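Brasby Allotments & Gardens Forum > Off topic > Oiling a kitchen table

marrowman45
Posted May 22, 2019
Bought a solid wood table from a chap in Campbell Road and it's as dry as a cream cracker. Wife wants varnish. I want oil. We have agreed to let strangers decide.

Zutance
Oil. Varnish looks lovely until the first hot casserole, and then you own a table with a map of Wales on it.

leeky_bucket
Disagree. I varnished ours 18 years ago and it has survived three children and a ferret. Oil is a hobby. Varnish is a finish.

Zutance
You must have had a very light ferret.

bernar_end
Oil here as well. Thin coats, wipe off the extra, leave overnight, then do it again. Go along the grain. The pale planks I like best are the ones that still look like planks and not like toffee.
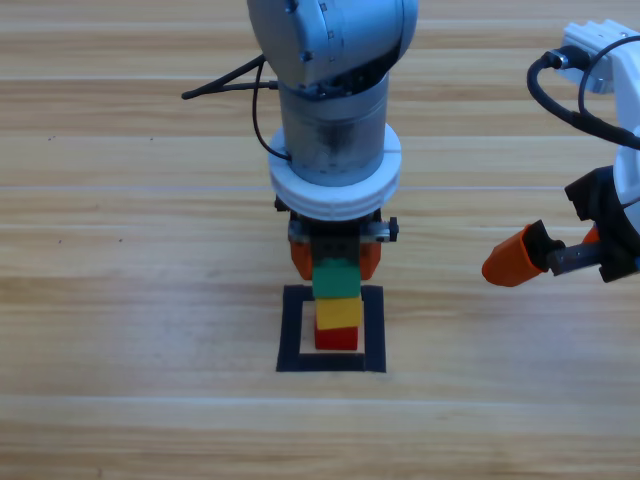

marrowman45
How long should I leave it before we can eat off it?

bernar_end
Go by whatever the tin says for full curing, and add a few days if the room is cold.

leeky_bucket
Days! I had my tea on mine the next evening.

Zutance
And presumably wore some of it home.

marrowman45
Wife has read all this and says leeky_bucket is the only sensible person on here. I've bought the oil anyway – it's in the shed behind the seed potatoes.

leeky_bucket
She'll find it. Tell her I said hello.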